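4. Loss of Grip Signal During the Sweeping Task

The fault was first noticed on a Thursday, when Thaddeus Mercado replayed a batch of sweeping demonstrations and found that the right gripper stayed fully open from start to finish. The operator had closed it on the brush many times. The recorded width did not change.

We had collected 1,151 demonstrations by then. A short script compared the two width signals in each file and marked any file where one signal was flat for the whole run. It marked 326 files, all on the right side. The other 825 were kept.

The task uses two hand-held grippers, one for the dustpan and one for the brush, with dried beans on a white board. Each gripper sends its width over a cable that leaves the hand at the wrist. The pose comes from a separate source and was correct in every marked file, so the motion looked normal on playback and the error was easy to miss.
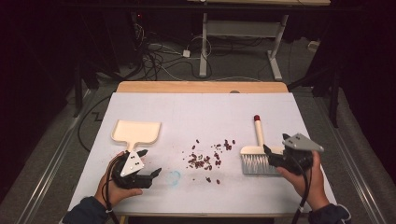 We tested three possible causes. Swapping the two cables moved the fault to the left gripper, so the gripper electronics were ruled out. Changing the port on the logging computer had no effect. Bending the suspect cable near its plug by hand made the signal drop out, and it came back only when the logger was restarted. The Doucet logging program holds the last good value when a channel goes silent, and it gave no warning.

The bad cable was replaced and a loop of slack was taped down at the wrist – the old one had been pulled tight on long strokes to the right. Georges Mahasneh added a check that stops recording if no new width value arrives for 1,000 milliseconds. The check was tested by unplugging each gripper during a run, and recording stopped both times.

Collection resumed in May. The set used for training in Section 5 has 911 demonstrations, made up of the 825 good files and 86 new ones. We did not try to repair the marked files from video. The check does not catch a channel that keeps sending a wrong value, and that case remains open.

Drerbridge Robotics Projects | Contact the course office | Back to top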